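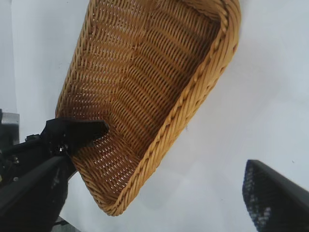

About Pirkmont and Our Open Days

Pirkmont started as a repair counter for packing machines in the old mill district of Tallport, and over the years the repairs turned into rebuilds, and the rebuilds turned into the small robot arms we work with today. Jonas Wyss still runs the workshop (and still answers the phone more often than he should). We have grown to a team of 18 hands and a great deal of coffee, and we like company, so every January and again in the summer we open the doors and let people watch us work.

Most visitors come in through the Ragab Street entrance, say hello at the front desk and end up at the handling bench. We could talk about big machines all day, but what people really love is the small stuff: a woven basket, a piece of fruit and an arm with two black fingers that has to deal with both. Basketwork is a lovely teacher! The rim is twisted, the sides slope, and a grip that suits a carton won't always suit a basket. Our handling software, Plolell, was written at that same bench, and we are still adding to it.

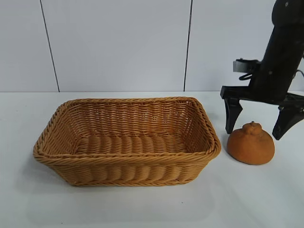 Do I need to book a place for an open day?
Please do, by phone or at the front desk, as we take groups of up to 100 and the summer dates fill early. Children are very welcome with an adult, and the visit is free.

A tour lasts roughly 2 hours, with time to sit down in the middle and plenty of room for questions. School groups can ask for a morning of their own, and teachers are welcome to come by beforehand and see the benches in peace. You will find us at 1603 Ragab Street, Tallport, with parking behind the building. Call extension 2225 and ask for Jonas, or for whoever picks up, and we will find you a day.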